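# Two clocks, one box

I lost most of last week to a timestamp bug, so let me complain about it for a bit!

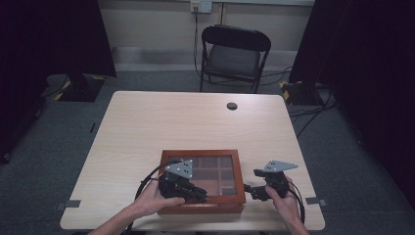 We have two grippers, left and right, and each one reports its jaw opening over its own cable. The head camera has a third clock. My loader (the one I wrote in July and swore I'd clean up) matched everything by nearest timestamp and moved on with its life. For reaching and pointing that was fine. For anything you hold with both hands at once, like the wooden box with the glass lid, it was a mess. In the replay the right jaw would close on thin air and the left one would catch up later, and the policy learned to do exactly that.

Yu-ting Kuo spotted it before I did. She plotted both jaw signals on top of each other and the right one was lagging by 10 frames by the end of a long take. At the start of the same take it was spot on, so it was drift, and my one fixed offset per session was never going to cover it.

What I do now is fit a line between each device clock and the host clock, over the whole take, and resample everything onto the camera's frames. It's maybe a page of Python. I also threw out the nearest-match code — goodbye, old friend — and put in linear interpolation for the jaws and slerp for the poses.

I reran all 1,253 takes through it over a weekend. 600 of them barely changed. The worst ones were the long two-handed takes, which I should have guessed.

Still on my list: Kamrul wants the fit residual saved with each take so Keltau (our viewer) can flag the bad ones in red, and I need to decide what to do when a cable drops out halfway through. Right now the loader just throws an exception and prints my name, a leftover from debugging that I keep forgetting to delete.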